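Reading order for Trallow: side volume before or after book six?

Posted by Keisha Ruiz-Ortega in Manga and Anime Help

I've watched the first season of Trallow and want to move over to the manga. My library has the first eight books plus a side volume called Zavimer, which has no number on the spine. The library catalogue lists it after book six, but a friend told me to read it first because it's set earlier. Does it spoil anything? Also, where does the season finish in the books? I'd rather not reread everything if the show followed it closely.

3 replies

Mārtiņš Vasiliauskas
Read it after book six. It is set 20 years earlier, but it was drawn later and it gives away who the ferryman is in the opening chapter. The show stops partway through book four, at the end of the harbour trial. I'd still start from book one. The show dropped the whole lighthouse section and changed the order of the letters, and both matter by book five. The books are short, so you can get through one in 60 minutes or so.

Maarja Lukoševičius
I read it first and it was fine. Didn't ruin anything for me but I don't mind spoilers.

Dace Navickas
Agree with Mārtiņš on the order. A few things to add, as there are two English editions and the numbering differs:

1. Check the colour of the spine. Grey is the older Stutetti edition, which splits book six in two. If yours is grey, read Zavimer after book seven.

2. Look for the four-page colour section at the front of Zavimer. Some library copies have lost it. It's only a recap, so you can go ahead without it.
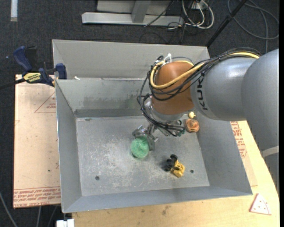

3. Leave the afterword until you've finished book eight. The author talks about the ending of that one quite openly.

If your branch doesn't have book nine, ask for an interlibrary loan. Mine came in June after 30 days.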